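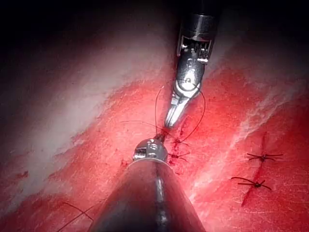

What I Learned From Spending Too Much on Scar Cream

31 Aug 2026

I had an operation in December. It was abdominal, it was planned, it went fine, and I'm not going to write about it because other people's operations are about as interesting as other people's dreams. What I want to write about is what came after, when I was home in Gruton with a sore middle and a tablet, and every company on earth that sells something in a tube found out I had a scar.

I don't know how they found out. I searched for "how long do stitches itch" once, in the middle of the night, and by breakfast I was being shown before and after photos. They haven't stopped since.

I should say that I wasn't very upset about the scar. It's on my stomach. I am not a swimsuit model and my stomach has not been on public display since a regrettable vacation years ago. But if you show a person enough ads saying "Don't let your scar define you," that person starts to wonder if maybe her scar is defining her. It had not crossed my mind before. I thought it was a line on my stomach.

The first purchase

I bought Zedetti first. It's a gel, it comes in a very nice box with a magnet in the flap, and I think I paid mostly for the magnet. The leaflet says it "supports the skin's natural renewal journey." I read that sentence several times while waiting for the gel to dry and I still can't tell you what it claims. Supports how? My skin was going to renew itself anyway, that's the natural part. If I stand next to a tree and say encouraging things, I am supporting the tree's natural growth journey, and I don't charge for it.

Once you start noticing this wording you see it everywhere. "Helps improve the look of." "Visibly softer-feeling" (how is a feeling visible?). "Clinically tested," meaning there was a test. The box doesn't say how the test came out, and I'd think it would if the news was good.

I went looking for the study behind the Zedetti box. There's a page on their website called Our Science, with a picture of a leaf. It says that most users agreed their scar looked better after using the product. Agreed with whom? And better than when? Everybody's scar looks better after a few months. New scars are red and lumpy, and then for most people they slowly get paler and flatter, over a year or even longer. That's the thing that made me cross. You could rub mayonnaise on a fresh scar every night, take a photo at the start and another much later, and have a pretty good ad for mayonnaise.

About those photos

Please look closely at before and after photos the next time you get served some. I've become a real bore on this subject. The before is nearly always taken in hard light from the side, which makes any bump throw a shadow. The after is soft and straight on, the skin is a warmer color, and quite often the person has a tan. I did it to myself in the bathroom with a lamp and I improved my scar enormously in the time it took to walk the lamp around to the other side of the sink.

One seller had an after photo where I'm fairly sure it was a different knee.

My own little experiment

Then I bought Skestik, which are silicone strips you stick on and wear most of the day. I was more hopeful about these. The nurse on the follow-up line at Mulcahy, where I had the surgery, said silicone was the one thing she'd bother with, and she said it in the tired voice of someone who gets asked a lot. When I read up on it, that seemed fair, more or less. Silicone has been studied more than the other stuff. The studies are often small and not very well done, and the people who look them over tend to say it might help a bit and they can't be sure. I respect that sort of answer. You won't find it on a box.

So I cut the strips to cover the top half of the scar and left the bottom half alone, and I kept that up for nine weeks. I was strict about it. I washed the strips, I dried them, I picked cat hair off them, I peeled them out of the inside of my shirt when they wandered.

At the end, the top half was maybe a little flatter. Maybe. I thought so on some mornings. My sister looked and picked the wrong half. I also have to admit that my waistband rubs the bottom half and doesn't touch the top, so what I may have tested is my pants. One stomach isn't a study, and I'd be a hypocrite to wave mine around after being so rude about the Zedetti leaflet.

I didn't buy another box. If you did, I wouldn't argue. They don't seem to do much harm unless they give you a rash, and the edge of mine did get itchy when the weather warmed up.

The old standbys

Somebody at work told me vitamin E oil. Somebody always does. I already had a bottle, so I looked that one up too, and there isn't much to show it does anything for scars, while some people get a nasty rash from it. I tried to report this back politely and was told that it had worked on her C-section. I'm sure her scar did get better. See mayonnaise.

Cocoa butter smells lovely. I'm keeping the cocoa butter, for smelling lovely.

Massage I'm undecided on. I was told to wait until everything was fully closed and then press and move the skin in small circles, and it does feel less tight for a while afterward. Whether it changes anything in the long run I couldn't say. It's free, though, and that puts it well ahead of the magnet box.

The quote

The low point was the consultation. A skin clinic in the strip mall was offering them free, and I was curious, and I was also passing on my way to get a sandwich. A very pleasant person with perfect skin looked at my stomach through a lighted magnifier and made a small sad noise. Then she priced me a laser package at $965, with a discount if I signed up that day.

I asked what would happen if I did nothing. She said it might fade on its own, "but why leave it to chance?"

I asked what the chances were, with the laser and without. She didn't have that. She had a folder with photos in it, and yes, the lighting was different.

I know that lasers do help some people. There are scars that are raised and painful, or that pull when you move, or that keep growing past where the cut was, and those are a medical matter and worth seeing an actual dermatologist for. I'm not sneering at anyone who needs that, or anyone who just hates the look of theirs and wants it gone. My gripe is with a free consultation that can only end one way. I got the sandwich and went home.

Where I've ended up

I put sunscreen on it if it's going to be in the sun, which on me is almost never. That's the one piece of advice that everyone gave me, including people who had nothing to sell, on the grounds that a new scar can darken and stay that way for a good while. I rub in plain moisturizer when it's dry, out of the big ugly tub from the drugstore. I do the little circles when I remember, mostly in front of the TV.

The scar has gone from angry red to a sort of dull pink. It has a kink in it near the bottom that I've grown fond of.

The Zedetti is still in the cabinet, two thirds full. The box has turned out to be a good size for hair ties. If anyone from the company is reading, I'd still like to see that study, the whole thing, with the group that didn't get the gel. I've written to them twice through the form on the website. Both times I got an automatic reply with a coupon – 2 for the price of 1, good through the end of the month.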